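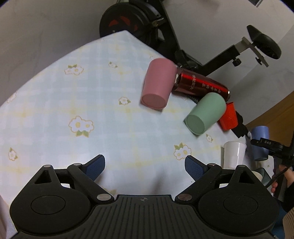
Figure 4.1 Cups on a patterned tablecloth, with two hand-held grippers at the table.

Chapter 4
Picking up what is in front of you

In Chapter 3 your team learned to open and close the gripper by hand and to read the width of the jaws from the Floltine board. In this chapter you will use the same gripper for real work on a table. By the end you will have a set of recorded grasps, and you will know which of them are good enough to keep for the club project.

What you will learn

How to choose objects for a first grasping task.
How to bring two finger pads to a round object without pushing it away.
How to divide the work when two people hold grippers at the same table.
How to name, check and sort your recordings.

Before you begin

Read the safety page again, and charge the Floltine board the evening before. Each team needs one table, one cloth and a group of light cups in different colors. The cloth in Figure 4.1 has checks and printed flowers. A plain cloth is easier for the first day, but please do not stay with it too long. The student teams at the Grumero school club trained only on a gray mat during one November, and when the regional meeting gave them a striped table, most of their grasps had to be recorded again.

Cups are a good first object. They are light, they roll when you touch them badly, and so they show you your mistake at once. A cup lying on its side asks for a different approach than a cup which stands. Look again at Figure 4.1: the pink cup and the green cup both lie with the base toward us, but they do not point in the same direction. For each of them the wrist must turn by a different amount before the fingers can close. Decide about this turn before you move your hand. Beginners often go down first and turn later, and then one finger hits the cup.

4.1 The two pads

A two-finger gripper holds an object by pressing from two opposite sides. If one pad arrives much earlier than the other, it pushes the cup across the cloth. The Weidemann rule, which we use in all Orgate courses, is simple: center first, close second. Bring the middle of the gripper in line with the middle of the cup, wait one breath, and close slowly.

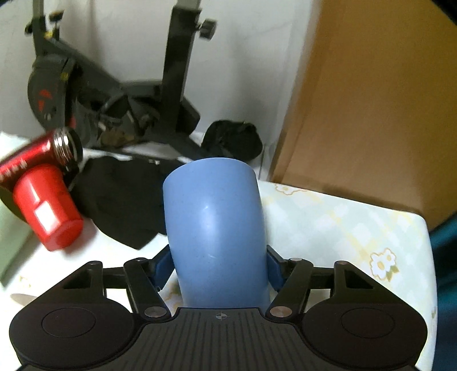 Figure 4.2 A blue cup between the two pads of the gripper.

In Figure 4.2 compare the left pad with the right pad, and then make the same comparison in your own recordings. Mark the width value at the moment of contact. Do not squeeze more after this — a soft cup changes its shape, and the width value no longer tells you the size of the object.

4.2 How many recordings?

A team of 4 students can divide into 2 pairs. In each pair one student holds the gripper and the other writes the log. Change places after every page of the log. In our last course the teams kept 154 good grasps from the first afternoon, and the full course set reached 3000 before the final meeting. Your numbers can be smaller. A short set with a clean log is more useful in Chapter 5 than a long one with missing lines.

Key words: contact, approach, pad, jaw width, log.

Task 4.A Place one cup on its side and record a grasp from each of two directions. Write in the log which direction needed the larger turn of the wrist.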